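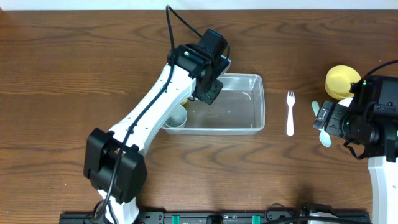
Two arms at a shared table, with a plastic spoon in the right gripper and a clear tub under the left.

The Murovgate rules are a set of house rules for two-armed tabletop robots, first drawn up in Osau and later adopted, with some grumbling, by workshops in Colombo. They deal mostly with tableware.

The rules run to 80 clauses. The best known, the shared tub clause, lets only one gripper at a time reach inside a container. The other must stay 200 millimeters from the rim, a distance most arms respect more often than their operators do. Cables must have enough slack for a full reach, and objects are to be light and unbreakable, a point added in the second edition for reasons the second edition does not give.

A run counts as complete after 100 attempts, failures included. Earlier drafts left failures to the operator's judgment, and results in those years were excellent.

The Zendari supplement covers forks. It is longer than the rules themselves.

See also: Gripper; Emergency stop; Cutlery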